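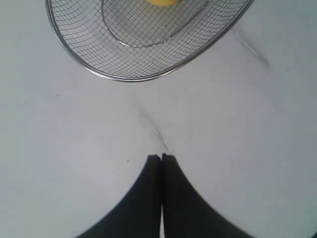 **Kitchen Handling Task: clarification of scoring for the Hovenine student round**

**Pathak_Advisor** wrote:
The Pletamus team requests a ruling before the October round. Section 2 of the rules states that a run begins "with the gripper clear of the container." Our students start with the fingers together and a wide stretch of bare surface between the tips and the mesh basket, with the yellow object already inside. At the practice session a judge asked that the fingers start open. We find no such requirement in the text.

**J_Brekke** wrote:
Speaking for the rules panel: the starting position of the fingers is left to the team. The judge's request should be regarded as advice. I will raise the wording with Ottar Viklund, who maintains the document.

**cutthorpe_lab** wrote:
We respectfully disagree. The time limit is 300 seconds, and opening the fingers is part of the run. If one team starts open and another starts closed, the times cannot be compared. Our best run finished at 299, so a single second matters to our students.

**Pathak_Advisor** wrote:
The choice is open to every team, and the cost of starting closed falls on the team that makes it. Our students prefer it for the approach over the rim. I would be more concerned about the basket itself. A wrist camera sees the surface straight through the mesh, and our detection program has twice taken a gray vein in the marble pattern for a wire.

**cutthorpe_lab** wrote:
On that point we agree. Will the plain mat from last year be permitted?

**O_Viklund** wrote:
Having read the above, I can confirm the following:

- Fingers may start open or closed. Section 2 will be amended to say so.
- Mats are not permitted. All 44 registered teams have been told to expect the patterned surface.

**cutthorpe_lab** wrote:
Thank you. We accept the second point. On the first, we ask that our objection be recorded — we intend to submit a proposal for next season.

**J_Brekke** wrote:
The objection is recorded. Proposals should be sent to the panel by the team advisor, with the section number in the subject line.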